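Kerkon H2 Hand-Held Gripper – Demonstration Days

Home > Equipment > Handling > Hand-held > H2 > Book a demonstration

Product status: available
Lead time: ask us, we will tell you the truth and you will not enjoy it
Demonstrations: Vekimberg showroom, or at your site
Page last revised: December 22, 2022

Overview

The H2 is a two-jaw gripper you hold in your hand. You point it at something, you close it, and the camera on top records what the jaws saw while you did it. Those recordings are then used to teach a robot arm to do the same job. The arm is sold separately, as arms tend to be.

Most people who read the paragraph above ask to see the thing work before they read any further. Fair enough. We run demonstrations at our building in Vekimberg, and this page covers what happens at one, what to bring, and what it costs. The full data sheet is on the Downloads tab for anyone who prefers to be convinced by a table.

What happens on a demonstration day

You arrive. There is coffee, and we have replaced the machine since the November open day, so please disregard what you may have heard.

The first part is a short talk. We have cut it down twice and visitors keep asking us to cut it again. It covers how the jaws open and close, where the recording goes, and why your hand should stay behind the guard line even though the motor is too weak to do you much harm.

After that you pick up a gripper. We think this is the point of coming. Kerkon could show you a polished film of an arm stacking cartons in perfect light, and we do own such a film, but it took 119 attempts and we would like you to see something closer to attempt number four. Expect to drop things. Our sales staff drop things in front of customers every week and have stopped blushing about it.

The tasks are plain ones: pick up a container, move it, set it down, turn it so the label faces forward. Smooth packaging with curved sides is the favorite, mainly for its talent for exposing a bad grip angle. If you come in too high it slides. If you come in too low you push it across the table, and everyone watches it go.

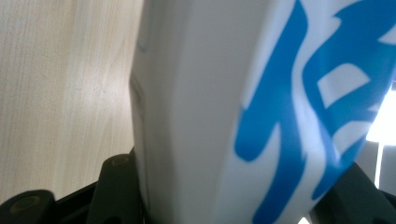
Once you have the feel of it, we ask each visitor to record 60 repeats of one task. It sounds tedious and it is. By the middle of the set most people have quit trying to impress us and started working at their normal pace, and those are the recordings worth keeping. The eager ones at the beginning usually get thrown out.

In the afternoon the recordings from several visitors are pooled and we show you what comes back: which repeats were usable, which were too fast, and which contain a long, thoughtful pause while somebody answered a phone. We then run an arm on a policy trained earlier, on the same sort of items. It will do well on some and make a fool of itself on others. We leave the failures in. A buyer who has only seen the good runs is a buyer who calls us in week two.

Bring your own items

Please do. Our shelf of test objects has been handled so often that the software knows it better than it knows anything else, and a demonstration with familiar objects proves very little. Items from your own line are far more useful to both of us.

Suitable: tubs, cartons, bottles, rigid packs, small tools, folded textiles.

Unsuitable: anything live, anything leaking, anything you need back in perfect condition.

The heaviest item we will put in the jaws at a demonstration is 800 grams. A visitor from Fahy once brought a cast iron part well over that and was very persuasive about it. We now have a sign.

What you are looking at on the day

The demonstration unit is the standard H2, with no special parts fitted. That means:

Two jaws, closing together, driven by a trigger under the index finger
Camera mounted above the jaws, looking forward over the tips
Removable tips, held by screws (spares are in the drawer – ask)
Right-hand or left-hand grip
Storage card in the handle, under a cover that is stiff when new and loose soon afterward

The camera sits close to whatever you are holding, so a large item will fill most of the view. Visitors often worry that this ruins the recording. For short-range grasping it is mostly fine, provided some of the table and at least part of the jaws stay visible. For bigger items we suggest the wide mount, listed under Accessories. It also makes the gripper harder to fit in its case, and we are working on the case.

Lighting

The showroom has ordinary lighting and we have left it that way. Customers do not run their plants in a photo studio, and glare on a glossy pack is something you should get to see before you place an order. If your own site is very dark or very bright, mention it on the form and we will try to match it with lamps or a blanket.

Demonstrations at your site

We can bring two grippers, one small arm and one engineer to you. We need a sturdy table, a power outlet and somewhere to park. The arm weighs more than it looks, so a ground floor room will make you popular.

The Stevosex controller travels with the arm and needs a quiet corner with some air around it. We did not choose the name. The supplier did, and the supplier is aware.

Price

A day in Vekimberg is free for up to four people from one company. A day at your site is $2,000, taken off the invoice if you order an H2 kit afterward. Travel is included up to the point where our engineer would need a passport.

How to book

Use the form on the Contact tab and choose "H2 demonstration." Tell us what you want to pick up, how big it is, and what it is made of. "Various" is a popular answer and gets a slower reply.

Related: H2 data sheet | Spare tips | Wide camera mount | Carrying case (revised) | Carrying case (original, discounted)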